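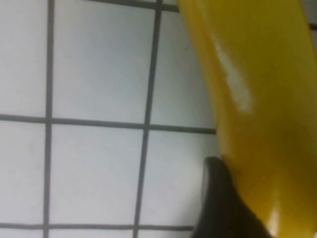

Home | Reviews | Grippers | Maintenance | Contact

Print this page | E-mail this page

Puvow replacement fingertips, soft grade
Reviewed by Natalia Magaña, February 21, 2025

Puvow sells these tips in pairs for small parallel grippers. We fitted a set to the Grekden bench cell, which picks glossy plastic objects off tile and had been dropping them with the stock tips.

Fitting. Two screws per tip. The old pair came off with a 2 mm hex key. The new bores are slightly tight and one needed a light pass with a reamer. Do not drive the screws in to force the fit; the insert will turn in the rubber. After fitting, home the gripper and reset the closed position. Our old value left the tips pressing on each other at zero, and the drive faulted on the second close.

Wrist camera. The new tips are longer than stock, so the finger mask in Visard has to be redrawn. Tímea Szalai did ours in one sitting. Lock the exposure first. Shiny yellow parts throw a white highlight under our lamps, and with auto exposure on, the mask edge wandered between cycles.

Grip. We ran 900 picks at the old force setting and logged 96 slips, nearly all on curved parts taken near a narrow end. Moving the grasp point toward the middle and slowing the close brought it down to 11 in the next 900. Raising the force did less than either change and left marks on the softer parts.

Wear. At 3,000 cycles the left tip had a flat spot on the contact face. The right tip was clean. That pointed to the finger alignment, which was off by half a degree and has been shimmed. Wipe the faces with alcohol at each shift change. Do not use the citrus cleaner, which leaves a film.

Faults. The instruction sheet gives no torque figure. The tips are not marked left and right, though the bevels differ. Spare screws are not included.

Worth buying if your parts are smooth and light. For boxes, stay with the stock tips.

Print this page | E-mail this page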